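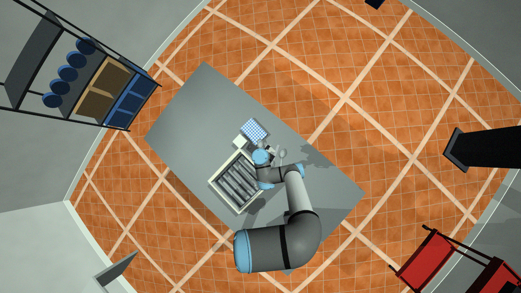

Hoja 9 de 40

# Lista de inspección tras parada: celda de cubiertos, modelo Drumon

**Fecha:** 29 mar 2025
**Emplazamiento:** Busbridge
**Integrador:** Mykhailiuk
**Motivo:** contacto del antebrazo con la bandeja de cubiertos en el ciclo 1.287 de una serie de 1.781 ciclos simulados
**Estado de la celda física:** consignada, sin tensión en el brazo, hasta el cierre de esta lista

Marcas: [x] conforme, [ ] pendiente o no conforme. Los comentarios van debajo de cada punto. Si un punto no se ha podido comprobar, se deja sin marcar y se escribe el motivo.

## 1. Antes de abrir el modelo

- [x] Copia de la serie completa guardada en solo lectura.
- [x] Registro de la parada exportado con la hora del controlador.
 - El reloj del simulador y el del controlador Claltberg no coincidían. Se ha tomado el del controlador como referencia en toda la hoja.
- [x] Celda física consignada con candado y etiqueta.
- [ ] Aviso colocado en el puesto de programación.
 - Había un aviso de agosto, de otra intervención, sin retirar. Se retira. Falta poner el nuevo.

## 2. Mesa y objetos

- [x] Bandeja de cubiertos en el lado izquierdo del brazo, compartimentos hacia arriba.
- [x] Cubiertos dentro de los compartimentos de la bandeja, sin piezas apoyadas en el borde.
- [x] Servilleta de cuadros azules y blancos doblada.
- [x] Caja blanca pequeña entre la bandeja y la servilleta.
 - No interviene en la tarea, pero ocupa sitio. En la ficha original de la mesa no aparece. Añadirla o quitarla del modelo, una de las dos cosas.
- [x] Cuchara y segundo utensilio sueltos, a la derecha de la pinza.
- [ ] Volumen de colisión de la bandeja igual a su volumen visible.
 - **No conforme.** El reborde blanco se dibuja, pero el volumen de colisión acaba por debajo de él. El planificador trata como espacio libre la franja del reborde. Es la causa principal de la parada, ver apartado 4.
- [x] Volumen de colisión de la servilleta.
 - Simplificado a un bloque plano. Aceptable para esta tarea.

## 3. Brazo y pinza

- [x] Base fijada a la mesa en el modelo, sin desplazamiento entre el ciclo 1 y el ciclo de la parada.
- [x] Límites de las articulaciones cargados desde el archivo del integrador.
- [x] Dedos de la pinza con su geometría completa.
- [ ] Geometría del antebrazo con margen de seguridad aplicado.
 - **No conforme.** El margen está definido para la muñeca y la pinza. En el antebrazo el campo está vacío y el programa lo lee como cero, sin avisar. Con un campo vacío debería negarse a arrancar.
- [ ] Aproximación a la cuchara sin pasar por encima de la bandeja.
 - **No conforme.** Con la pinza junto a los dos utensilios sueltos, el antebrazo queda justo encima del borde derecho de la bandeja. La postura es alcanzable y el planificador la da por buena. El margen que queda es el que es, y con el reborde mal modelado no se puede fiar nadie de la cifra que da el programa.
- [x] Velocidad limitada durante la aproximación.

## 4. Reconstrucción de la parada

Se transcribe el orden del registro, sin interpretar.

1. Ciclo 1.286 completado. Cuchara depositada y mesa reiniciada.
2. Inicio del ciclo 1.287. La cuchara se genera girada respecto a los ciclos anteriores, dentro de la tolerancia permitida.
3. El planificador elige una solución con el codo más bajo para orientar la pinza.
4. El antebrazo toca el reborde de la bandeja. El simulador registra fuerza de contacto. El supervisor de colisiones no la declara, porque solo vigila los pares de objetos de su lista y el par antebrazo–bandeja no está en ella.
5. La bandeja se desplaza. El brazo sigue hasta terminar el agarre.
6. Parada por error de posición de la bandeja al comprobar el final del ciclo.

Comentario: la parada llegó por un camino que no es el suyo. Si la bandeja hubiera vuelto a su sitio, el ciclo constaría como correcto. Hay que revisar los ciclos anteriores buscando fuerza de contacto sin colisión declarada. En una primera pasada salen 9 ciclos. Ninguno se había marcado.

## 5. Entorno de la mesa

- [x] Estantería negra con los platos azul oscuro fuera de la zona de trabajo.
- [x] Cajas de almacenaje en el borde de la estantería que mira a la mesa.
 - El brazo no llega en ninguna de las posturas de esta tarea. Si se añade la recogida de platos hay que repetir este punto entero.
- [x] Carro rojo fuera de la zona de trabajo.
- [ ] Pilar negro incluido en la lista de obstáculos fijos.
 - Está en el modelo como elemento visual. No figura como obstáculo. No ha influido en la parada.
- [ ] Zona de paso de personas definida en el suelo.
 - Sin definir. El modelo no incluye personas. Para la celda física se mantiene el plano de Busbridge, que es anterior a la posición actual de la mesa — pedir a Mykhailiuk el plano corregido.

## 6. Funciones de seguridad

- [x] Parada de emergencia probada en la celda física antes de consignar.
- [x] Rearme manual obligatorio después de parada.
- [ ] Parada por contacto inesperado.
 - Probada solo en la pinza. Falta probarla en el antebrazo y en el codo, a velocidad reducida y con un objeto blando.
- [ ] El supervisor vigila todos los pares posibles entre brazo y objetos.
 - **No conforme.** La lista se hizo a mano y se copió de una tarea sin bandeja. Debe generarse desde el modelo cada vez que cambia la mesa.
- [x] El registro conserva los datos de fuerza de todos los ciclos.

## 7. Acciones

| N.º | Acción | Responsable | Bloquea el rearranque |
|---|---|---|---|
| 1 | Rehacer el volumen de colisión de la bandeja con el reborde incluido | Drumon | Sí |
| 2 | Fijar un margen de 40 mm en antebrazo y codo | Mykhailiuk | Sí |
| 3 | Rechazar el arranque si algún margen está vacío | Drumon | Sí |
| 4 | Generar automáticamente la lista de pares vigilados | Drumon | Sí |
| 5 | Probar la parada por contacto en antebrazo y codo | Busbridge | Sí |
| 6 | Revisar los 9 ciclos con contacto no declarado | Busbridge | No |
| 7 | Dar de alta el pilar como obstáculo fijo | Drumon | No |
| 8 | Decidir sobre la caja blanca pequeña | Busbridge | No |
| 9 | Enviar el plano corregido de la celda | Mykhailiuk | Sí |

Sobre la acción 2: el margen puede dejar sin solución algunas posiciones de la cuchara. Si ocurre, se separa la bandeja de la zona de agarre. El margen no se reduce.

Sobre la acción 6: no bloquea porque los ciclos son simulados, pero los datos de esos ciclos quedan fuera de cualquier entrega hasta que se revisen.

## 8. Condiciones de rearranque

- [ ] Acciones 1, 2, 3, 4, 5 y 9 cerradas.
- [ ] Serie de 1.781 ciclos repetida desde el principio, con las mismas posiciones iniciales, sin contacto no declarado.
- [ ] Ciclo 1.287 repetido por separado y guardado junto a esta hoja.
- [ ] Retirada del candado anotada en el libro de la celda.

**Resultado de la inspección:** no apta. La celda física sigue consignada. La simulación puede usarse para probar las correcciones, con el brazo real desconectado de la red del controlador.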